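よくあるご質問(写真データの納品・アルバム制作について)

Nokach写真室では、婚礼および家族行事の撮影後に行うデータ納品、プリント、アルバム制作について、お問い合わせの多い事項を以下にまとめています。撮影当日の進行に関する事項は、ご契約時にお渡しする撮影要項をご参照ください。

最終改訂:2024年12月14日(土)

データ納品について

納品までの日数を教えてください。

撮影日の翌日から起算して46日以内に納品します。婚礼と前撮りを別日に撮影した場合は、後の撮影日を起算日とします。1月は年始休業があるため、休業日数を加算した納期を契約書に記載します。

納品されるカット数は決まっていますか。

標準プランの納品数は200カットを下限とします。上限は設けていません。目つぶり、ピントの外れたもの、同一構図の重複は選別の段階で除外します。除外したカットの閲覧および追加納品には対応していません。

ファイル形式と色空間を教えてください。

JPEG(8ビット、sRGB)です。長辺の画素数は撮影機材の記録画素数に準じますが、トリミングを行ったカットはその分小さくなります。Adobe RGBでの書き出しは、ご契約時にお申し出があった場合に限り承ります。納品後の色空間変更は再書き出し扱いとなり、別途料金がかかります。

RAWデータは受け取れますか。

RAWデータは納品対象外です。現像前の中間データであり、階調および色調が未確定のため、当室の成果物として扱っていません。

受け渡しの方法は何ですか。

専用ダウンロードページ「Stakatar」を使用します。納品日に、ご契約者様のメールアドレス宛に閲覧用URLとパスワードを別便で送付します。USBメモリでの受け渡しをご希望の場合は、お申込書の該当欄にご記入ください。USBメモリはexFATでフォーマットしています。古い再生機器やテレビでは認識されないことがあります。

ダウンロードページで一部の画像が表示されません。

ブラウザのキャッシュを消去し、再度ログインしてください。改善しない場合は、ご使用の端末名、OS、ブラウザのバージョン、表示されないファイルの番号を添えてご連絡ください。一括ダウンロードのZIPファイルが展開できない場合は、途中で通信が切断されている可能性があります。有線または安定した無線環境で再取得してください。スマートフォンでの一括ダウンロードは動作保証外です。

色調補正・レタッチについて

標準料金に含まれる補正の範囲を教えてください。

露出、ホワイトバランス、コントラスト、傾きの補正を含みます。会場の照明が混在している場合、肌の色を優先して調整するため、壁面やテーブルクロスの色が実際と異なることがあります。

肌や背景の修整は依頼できますか。

個別レタッチとして承ります。対象は一時的な吹き出物、衣装の糸くず、背景の非常口表示などです。体型の変更、人物の追加および削除、表情の合成は行っていません。標準プランには個別レタッチ5カットが含まれ、超過分は1カット単位で加算します。ご依頼の際は、ファイル番号と修整箇所を文章で明記してください。「全体的にきれいに」等のご指定では着手できません。

モニターによって色が違って見えます。

納品データは、キャリブレーション済みモニター(輝度および白色点を固定)で確認しています。スマートフォンの自動輝度調整や暖色表示の機能が有効になっていると、見え方が変わります。色の確認を目的とする場合は、これらの機能を無効にしてください。補正のやり直しは、複数の表示環境で同一の傾向が認められる場合に承ります。
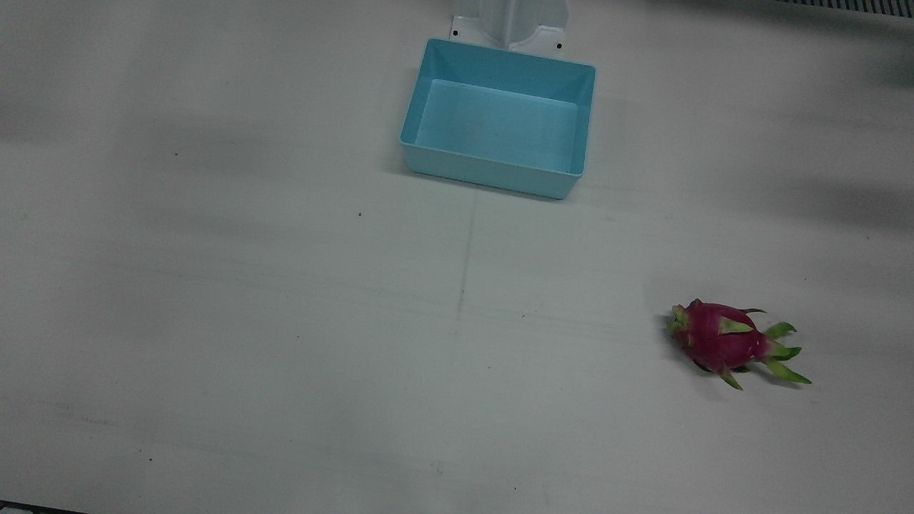 アルバムの表紙素材は途中で変更できますか。

校了前であれば変更できます。布張りから革張りへの変更では背幅が変わるため、表紙の文字配置を組み直し、校正を1回追加します。校了後は製本工程に入るため、変更は新規のご注文として扱います。

アルバム制作について

掲載する写真は誰が選びますか。

ご契約者様に選定いただく方式と、当室に一任いただく方式があります。一任の場合は、担当デザイナーのChrysanthi Makrisが時系列に沿って構成し、初校を作成します。ご自身で選定される場合は、Stakatarのお気に入り機能で印を付け、送信ボタンを押してください。印を付けただけでは当室に通知されません。

校正は何回までできますか。

2回までです。初校に対する修正指示をもとに再校を作成し、再校の確認をもって校了とします。修正指示は見開き番号ごとにまとめ、1通のメールでお送りください。複数回に分かれた指示は、最後に受信したものを有効とします。

ご両家用に同じ内容の小型版を作れますか。

作成できます。親版と同一のレイアウトを縮小して使用するため、ページの増減や写真の差し替えはできません。人名などの小さな文字は、縮小後に判読しにくくなる場合があります。ご注文は親版の校了までにお願いします。

紙の種類を選べますか。

「Flodine」シリーズは微光沢紙、「Cervantes」シリーズは無光沢の厚紙を使用しています。シリーズ内での用紙変更はできません。暗部の多い夜間撮影や披露宴の写真が中心の場合は、黒の締まりがよいFlodineを推奨します。Cervantesは見開き中央に段差が生じないため、横長の集合写真を1枚で配置する場合に適しています。

アルバムの保管方法を教えてください。

直射日光と高湿度を避け、付属の箱に入れて水平に置いてください。立てて保管すると、本文の自重で背が傾くことがあります。汚れは乾いた柔らかい布で拭いてください。アルコールを含む清拭用品は、印刷面の光沢を変化させます。

データの保管・再納品について

納品後のデータはいつまで保管されますか。

ダウンロードページの公開期間は、納品日から2か月です。期間終了後は自動的に閉鎖されます。当室の保管用サーバーにある納品データは2年を経過した時点で消去します。保管は当室の業務上の措置であり、保存を保証するものではありません。受領後は、異なる媒体2か所以上への複製をお勧めします。

公開期間が過ぎてしまいました。再度ダウンロードできますか。

保管期間内であれば、再公開の手数料をお支払いいただいたうえで対応します。再公開の期間は5日間です。お申し込みの際は、契約番号、撮影日、ご契約者様の氏名をお知らせください。ご契約者様以外からのお申し込みには、委任状が必要です。

著作権・使用範囲について

SNSに掲載してもよいですか。

私的な利用の範囲で掲載できます。事前の申請やクレジット表記は不要です。アプリのフィルター等による加工後の画像を掲載する場合は、当室名を表記しないでください。

式場や衣装店から写真の提供を求められました。

営利目的の使用に該当するため、当室の書面による許諾が必要です。使用媒体、掲載期間、使用するファイル番号を、権利管理担当のGumaro Serranoまでお知らせください。写っている参列者の承諾は、提供先の事業者が取得するものとします。

当室の作例として掲載されることはありますか。

契約書の掲載同意欄に署名がある場合に限ります。同意は掲載後も撤回でき、撤回の連絡を受けた日から5営業日以内にウェブサイト上の該当画像を取り下げます。印刷済みのパンフレットは回収の対象外です。

お問い合わせ

データに関する技術的なご質問:Sipho Visser(データ管理)
アルバムの仕様・校正:Chrysanthi Makris(デザイン)
写真の使用許諾:Gumaro Serrano(権利管理)

いずれもお問い合わせフォームから、件名に契約番号を入れてお送りください。電話での修整指示および校正指示は受け付けていません。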